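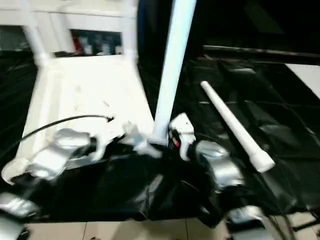 Slide 1. White plastic chair, tipped over on black plastic sheet.

Speaker notes: Weathering of outdoor plastics
Tapio Saarinen, 18 December 2018

Slide 2. Scope
Talk covers unpainted polypropylene furniture stored or used outdoors. Wood and powder-coated steel are left out. Questions at the end, except on units, which people should raise when they come up.

Slide 3. What sunlight does
Ultraviolet light breaks the polymer chains near the surface. Oxygen reacts with the broken ends and the reaction feeds itself. The outer layer shrinks slightly and cracks. Under a hand lens the cracks form a fine net. To the eye the part looks chalky. Say clearly that chalking is a surface effect at first and that bulk strength drops later.

Pause. Someone usually asks about window glass. Ordinary glass blocks most of the short wavelengths but passes some of the longer ones, so a part on an indoor sill still ages, only more slowly.

Slide 4. White pigment
Titanium dioxide scatters light and shields the material beneath. Uncoated grades can also speed up oxidation at the particle surface. The coated grades cost more. Do not get drawn into supplier prices.

Slide 5. Test sites
Two racks, one at Gitska and one at Derkano. Gitska is inland and dry. Derkano is on the coast, and the samples there pick up salt, which we rinse off before measuring gloss. Samples face south at 45 degrees. The Derkano rack was turned the wrong way for most of August. Those readings are marked with open circles on the next chart and are not in the fit.

Slide 6. Results
Read the axes out loud; the print is small. Horizontal is exposure in days, ending at 919. Vertical is impact strength as a percentage of the unexposed value. The stabilized compound from Lukáč held 76 percent at the last reading. The unstabilized control was too brittle to clamp and was withdrawn at 400 days.

Skip the humidity inset if time is short.

Slide 7. Lamp testing
The Talix cabinet ranks the compounds in the same order as the racks. It does not give a usable conversion from lamp hours to years. If pressed, refer to the backup slide on spectral mismatch.

Slide 8. Practical points
Store under cover or under an opaque sheet. Clear film is of little use. Wash with mild soap; abrasive pads remove the weathered layer and expose fresh material. Check leg joints and the rear edge of the seat first. Any visible crack at a joint means the chair is scrapped, whatever the rest of it looks like.

Slide 9. Open items
Repeat the control with shorter intervals. Add a dark gray series. Gloss meter goes back for calibration before the next set is pulled.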